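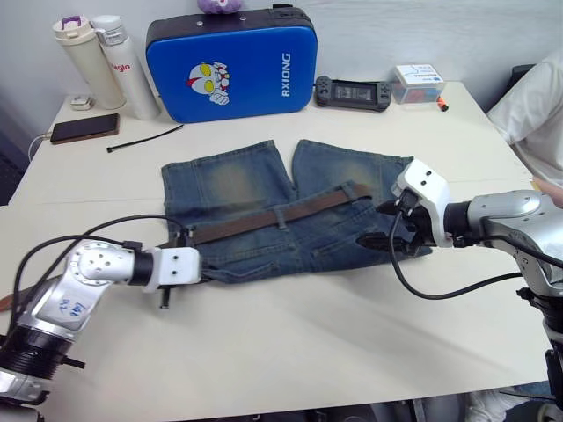 Blue denim jeans, folded, with brown leather belt

Price labels creeping up the roll after update
Status: Solved
Product: Trillham stock and labels
Printer: Testa desktop label printer, USB
Opened by: Lucyna Kołodziej, Hiltent Second-Hand Clothing

Lucyna Kołodziej, 9.12 am
Good morning, and I hope you're all well over there. I'm sorry this is going to be a long one but my last ticket came back asking for more detail, so this time I'm giving you everything!

We print our price labels from Trillham on the Testa printer that came with our starter bundle. It has behaved beautifully until this week. Now the first label off the roll is perfect, the second one sits a touch high, the third is higher again, and by the time I've done a morning's worth of cardigans the top line (our shop name) has climbed off onto the label before it and the barcode is straddling the gap. The till won't read them, so whoever is serving has to type the stock number in by hand, with a queue, on our small keypad.

Things I have already tried, in the order I tried them: turning the printer off and on. Turning the computer off and on. A different roll from the same box. Opening the lid and blowing. Cleaning the roller with one of the little wipes. Going home and hoping.

We have 1,255 items on the system at the moment and a summer rail to get out before the end of July, so I would be very grateful for any ideas.

Graça Patrício (Hivgate support), 9.40 am
Hello Lucyna, thank you, please never apologise for detail, it saves us both a morning. Sorry to hear the labels have gone wandering.

When print climbs a little more with each label, the printer has usually lost track of where one label stops and the next begins. Could you let me know the following when you get a minute:

What size of label you are using, and whether the rolls are the same ones as before.
What it says under Settings, Printing, Label stock.
Whether a test label printed from the printer itself (hold the feed button until the light blinks, then let go) drifts as well.

Lucyna Kołodziej, 10.25 am
Hello Graça. The labels are the 40 mm ones, same supplier as ever. I measured the gap between them with my dressmaking ruler and it is 2 mm.

Label stock says "Continuous". I couldn't swear to what it said before, as I don't think I have ever opened that page in my life. Keyvan set it all up when he was still with us and he was not a man for writing things down, bless him, though he did leave us a very good kettle.

I held the feed button down. It spat out a strip of labels with a lot of small writing across them and the gaps landed wherever they fancied.

Graça Patrício, 10.48 am
That's a great help. "Continuous" is meant for rolls with no gaps at all, like till receipts. On that setting Trillham tells the printer to push out a fixed length and never look for the gap, so the 2 mm is missed on every label and the error adds up, exactly as you describe.

Please could you try this:

Go to Settings, Printing, Label stock and choose "Labels with gaps".
Put 40 in the height box and 2 in the gap box, then press Save at the bottom of the page. The Save button at the top only saves your shop details. I know, and I have asked for it to be changed.
Close the printer lid firmly on both sides and hold the feed button until the light blinks twice. It will run a few blank labels through while it learns the gap.
Print three labels and tell me how they look.

Lucyna Kołodziej, 11.31 am
Well, better and not better. The print has stopped creeping, which made me very happy for a little while, but now every so often the printer stops dead, the light goes red, and I have to open and shut the lid to get it moving. Then it's fine for a bit and does it again. I've done the learning step again and checked the lid. I did use the bottom Save button!

Graça Patrício, 11.50 am
Thank you for being so patient with it. The red light means it went looking for a gap and couldn't find one. I've asked Hendrik Mahlangu to join us, as he knows the insides of these printers much better than I do.

Hendrik Mahlangu (Hivgate support), 12.14 pm
Hi Lucyna. Please switch off, take the roll out and look underneath where the paper runs. There is a small dark window on a sliding carriage, usually with a green tab. Two questions: is it in the middle, lined up with the arrow? And is there anything sticky on it?

Lucyna Kołodziej, 2.05 pm
Hello Hendrik, sorry for the gap (ha), we had a delivery and then somebody wanted to try on every coat in the shop.

The green tab was right over to the left, nowhere near the arrow, and there was a whole label stuck flat over part of the window. It had gone the same colour as the plastic so I must have looked straight past it. Ifigeneia got it off with her fingernail and a dab of the cleaning wipe, and we slid the tab back to the arrow.

I then did the learning step once more and printed the whole of the blouse batch. No red light, no creeping, and the till reads them first time. We both cheered.

Hendrik Mahlangu, 2.20 pm
Lovely news. Please don't use a knife or a pin on that window if it happens again, as it scratches easily. Fingernails are fine.

Graça Patrício, 2.36 pm
I'm so glad. One last bit from me: I've looked at your account and the label stock setting was reset by the latest Trillham update, which affected shops whose printer was set up by hand. Your new settings are saved to the account now and should stay put. I've added your case to the fault report.

For the labels already printed badly, go to Stock, Recently labelled, tick the items and choose Reprint. It keeps the same stock numbers, so nothing needs entering again.

Lucyna Kołodziej, 2.51 pm
Found it, and reprinting now. Thank you both ever so much. I've written the settings on a card and taped it inside the cupboard door, next to the number for the window cleaner. Please do close the ticket.

Ticket closed by Graça Patrício, 3.02 pm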